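The planner that is allowed to say no

An interview with the lead developer of the Simisley planning software at Grostine

By the staff of the Bredness newsletter

Grostine has its software group on the upper floor of a former printing house, and the lead developer of Simisley asked me to come at 8 in the morning, before the build server gets busy. Simisley is the layer which sits between a spoken or typed instruction and the motion controller of a robot arm. It takes a sentence such as "put the apple on the plate" and it must give back a sequence of movements, or a clear refusal. The group is small and, as I learned, they argue a lot about the refusals.

"When I came here, the planner always gave an answer," the developer told me. "You could ask it for anything. If the camera had not found the object, it took the most similar thing and made a plan for that. On the screen it looked very capable. For the people who had to stand next to the arm it was not so nice."

The first large change was therefore to separate what the software sees from what it believes. The perception module, which is called Khosravi inside the company, now delivers a list of objects with a position, a rough shape and a confidence for each one. The planner is not allowed to change this list. It can only ask for another look.

I asked if this does not make everything slow. The developer agreed that it does, a little. "A new look costs us time, yes. But before, we spent this time later, with the debugger open. I prefer to spend it when the arm is still standing at home position."

Most of the morning we talked about testing. Every night the group replays 906 recorded situations through the planner, without any arm connected. Each situation has a start image, an instruction and a short text written by a person about which results are acceptable. The text is important, the developer explained, and it was the hardest thing to get right.

"In the beginning we stored one correct plan and compared it with the output. This was a mistake. There are many ways to lift something out of a bowl. If the planner came from the left and our stored plan came from the right, the test was red, and after some weeks people did not read the red tests anymore. Now we check conditions. Did the path stay free of the rim? Is the object above the target at the end? Did the gripper open below the height we have set? Three questions that have a yes or a no."

The limit on release height came from the same kind of discussion. The old planner treated a plate and a bowl in the same way, as "container", and it let go at the same height over both. In simulation this did not matter, as the physics engine was quite forgiving with round things. The developer opened the configuration file for me and showed the two entries, which are now separate. For a plate, the release height is measured from the inner base. For a bowl it is measured from the base too, but the planner must first prove that the fingers fit between the object and the wall.

"To prove is perhaps a big word," the developer added. "It samples 1,000 grasps, throws away all that touch the wall, and looks at what is left. If there is nothing left, it says so. We log the reason in normal words, so that a person who does not program can read it. 'No grasp found, wall too close.' This is much better than an error number."

I wanted to know which situations still cause trouble. I had expected something with glass, or with many objects in a heap. The answer was dishes of the same color standing side by side. The segmentation likes to join them into one long object, with one center point, and this center point is then in a place where no sensible person would put anything down. The developer turned the second monitor to me and opened a case from the nightly set. The instruction belonging to it is to move the apple from the bowl to the plate.

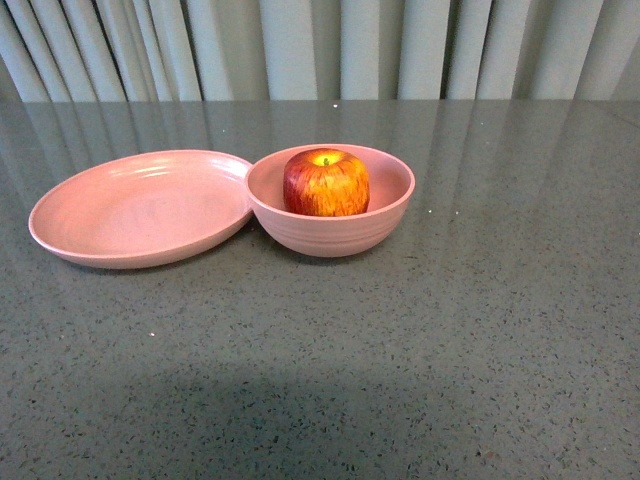 Start view of a transfer case in the Simisley test set: apple in the bowl, plate empty.

"For us this is easy," the developer said. "You see a plate and you see a bowl, and the gap is very small, but you don't think about it. The old version of Khosravi gave us one pink object with an apple in the right half. Then the planner answered that the apple was already on the target, and the task was finished. It was very satisfied with itself."

The correction took the group 2 attempts. In the first one they made the color threshold more strict, and this broke other cases where a shadow divides one plate into two pieces. In the second they let the module look for rims. A closed oval is now treated as evidence for a separate dish, also if the color on both sides is equal. The polished surface of a counter gave them extra work, because the reflections near the back edge were sometimes taken for real edges. They now ask that a rim must be closed or nearly closed before it counts.

I asked whether a larger model trained on more images would not solve all this without special rules. The developer has heard this question before and was patient with me. The group does train larger models, and the newest one is better at separating the dishes than the old one with rules. But the rules stay as a check behind the model. If both disagree, the planner asks for another look, and if they still disagree, it refuses.

In December the group wants to give the planner to 12 pilot users outside the company. The tooling is not ready for this, in the opinion of the developer. The viewer which shows the planned path over the camera image works only on the machines in the office, and the installation guide has steps in it which were true for an older release. One colleague has started to write it again from the first page.

Before I left, I asked what the pilot users should report first. "The refusals," the developer said. "If it refuses and you think it was wrong, send us the log and the start image. We can put it into the nightly set the same day."

Then the build server began its first run, and the developer went to look at the results.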